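The Wash Nobody Thinks About
A front loader does most of its work out of sight. Looking after it, and loading it properly, takes a few minutes a week.

The laundry room at Pledstead is in the basement, two doors past the bike storage, and it is busiest between 6 and 8 in the evening. The building has 92 apartments. Until last January it had top loaders, the kind with a lid and a tall post in the middle. Now it has front loaders, and the people who live upstairs have had to learn a different way of doing a familiar chore.

Most of the complaints in the first weeks were the same. Towels came out stiff. The machines took longer. Small things went missing and turned up days later in a stranger's load. There was also a smell, which people described as a wet basement, or an old sponge, or a gym bag.

None of this is unusual. A top loader covers the clothes with water and pushes them around in it. A front loader uses a shallow pool at the bottom of the drum and depends on lifting the clothes out of it and letting them fall back in. The fall is what does the cleaning. Almost everything worth knowing about using one of these machines follows from that.

How full is full

A drum packed to the top has no room for anything to fall. The clothes turn as one lump, the detergent stays in the outer layers, and the middle comes out much as it went in. A good load fills the drum loosely to three-quarters, with space for a hand to slide in flat over the top. For heavy things such as jeans and bath towels, half is better.

Very small loads cause trouble of their own. One bath mat or one heavy sweater will cling to a single side of the drum when the spin starts. The machine senses the weight is off, slows down, tries again, and may give up with the item still soaked. Adding two towels usually fixes it. A light piece such as a cotton shirt or a dishcloth is less of a problem, though running a full cycle for it is a poor use of water.

The ridges on the inside of the drum are there to catch the load and carry it upward. They do this well with separate pieces and badly with a knot. Sheets are the worst offenders, as a fitted sheet will swallow socks and pillowcases and close up around them. Sheets should go in one at a time, loosely gathered, and not folded.

The soap question

The most common mistake at Pledstead was detergent. Residents had been pouring to the top line of the cap for years and kept doing it. With less water to rinse it away, the extra soap stays in the fabric and on the parts of the machine that never get a proper rinse. That film is what makes towels stiff, and it is also what the smell feeds on.

Two tablespoons of regular liquid is enough for a normal load. Concentrated products need less. The bottle should say that it is suitable for high-efficiency machines, which means it makes fewer suds. Suds are a nuisance in a front loader – they cushion the fall of the clothes and can trigger extra rinses, adding time to a cycle that is already long.

Fabric softener deserves the same restraint. It coats the fibers, and on towels the coating keeps them from soaking up water. A half cup of white vinegar is a popular substitute, but some appliance makers advise against regular use because of what it may do to rubber parts. Check the manual before making it a habit.

Look before you close the door

The lost socks at Pledstead had a simple explanation. A person standing in front of the machine looks down at the door, and the near part of the drum is the hardest part to see. Things also stick flat against the upper wall after a fast spin. Crouching down takes two seconds. So does turning the drum once by hand, which drops anything clinging to the top.

Look in before loading as well. A forgotten red sock is a small thing until it goes through a warm wash with someone's white shirts.

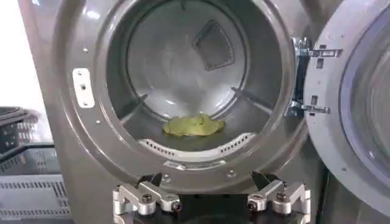 Ten minutes of care

The rest is maintenance, and there is not much of it. After the last load of the day, wipe the glass and the rubber seal with a dry cloth. Pull back the fold of the seal and go along the bottom, where hair, lint and coins collect. Leave the door open a few inches so air can get in, unless there are small children or pets in the home. In that case, open it while you are in the room and shut it when you leave.

Once a month, run the hottest cycle with the drum empty, using either a washer cleaning tablet or the product named in the manual. The detergent drawer lifts out on most models and can be washed in the sink with an old toothbrush.

The drain filter is the part most owners have never opened. It usually sits behind a small panel near the floor. Put down a shallow tray and a towel first, turn the cap slowly, and let the water run out before removing it all the way. Every three months is a sensible schedule for a household, more often with a dog.

At Pledstead there is now a sheet of paper taped over the folding table with the loading and detergent advice on it, and a hook beside it with a cloth for wiping the seals. The towels are softer. The 6 o'clock line for the machines has not gotten any shorter.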